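24 September 2024
Print this page
E-mail this to a friend

Squash, crumbs and a very long tablecloth

I should say at the start that I never wanted to go to a street party. I like my neighbours in the way I like the sea, from a bench, with a flask. But in May a note came through the door saying that Pilley Road was closing to traffic for an afternoon, that everyone was to bring something to eat, and that the theme was "food you had at parties when you were seven". Well, that did it. I was at the cooker with a tin of cocktail sausages before I'd finished reading.

I've been thinking about children's party food ever since, and about how little it has changed. My own seventh birthday was held in the back room of the Skirkis, a dance hall by the bus station that smelt of floor polish and chips. There were paste sandwiches, crisps going soft in bowls, a hedgehog made from half a grapefruit with cheese and pineapple stuck all over it, and jelly. Always jelly. It came in waxed paper dishes and you ate it with a flat little wooden spoon that made your teeth itch. I can still feel it now!

Pilley Road did rather better than that. Somebody had made a proper trifle. Somebody else brought a tray of fairy cakes with the tops cut off and put back as wings, and I ate 2 before I'd even said hello. There was a great debate at our end of the table about orange squash and how strong it ought to be. My mother made it so weak you could read the paper through it, and I have carried on the tradition, to the disgust of everyone who has ever had a drink at my house.
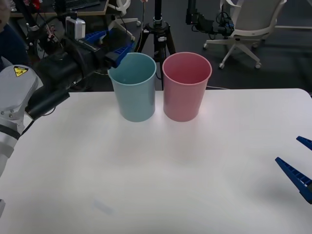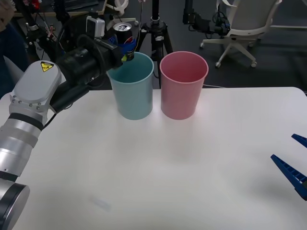 Squash also has to come in the right cup, and on this I will not be moved. Glass is wrong, and anything with a handle is wrong, and a carton with a straw is a different drink altogether. It has to be plastic, and you have to be allowed to choose your colour, even if the choice only comes down to a blue one or a pink one. I was a pink child myself (I'm now firmly blue) and my brother and I once fell out for most of a summer over which of us had the better beaker. He maintains that squash tasted colder out of his. I've tried it since, with the curtains drawn so the neighbours couldn't see, and I'm sorry to say I think he may have been right.

The other thing I'd forgotten is how much children's parties run on beige. I went and got my old cookery book down from the top of the wardrobe, the Barnari Book of Family Teas, which was my gran's and is held together with a rubber band. It has 196 recipes in it and I'd say most of them come out the colour of a digestive biscuit. Cheese straws, sausage rolls, egg sandwiches, something called a savoury ring that I've never had the courage to try. The one splash of colour is a blancmange rabbit sitting on chopped green jelly, and she has written "NOT AGAIN" next to it in pencil. I'd love to know what happened there.

I made the cheese straws for Pilley Road, and they were gone in minutes, mostly down one small boy in a cape. Grown-ups hovered near the plates pretending they were only getting something for a child. I saw a man put a whole handful of iced gems in his shirt pocket. By four o'clock we were playing pass the parcel, thirty adults on kitchen chairs in the middle of the road, and it got quite rough towards the last few layers.

If you fancy doing one yourself, my advice is to keep it cheap and keep it silly. I looked into having the food sent in by Botha, the smart caterers up by the park, and they wanted 864 pounds for what they called a nostalgic grazing table. No thank you! White bread, soft butter, a packet of jelly. Make twice as many sausage rolls as you think you need. Put the trifle somewhere high up if there are dogs coming — I speak from experience — and get the squash mixed before anyone arrives, or you'll be stuck at the tap all afternoon.

They're already talking about next May. I've said I'll do the rabbit.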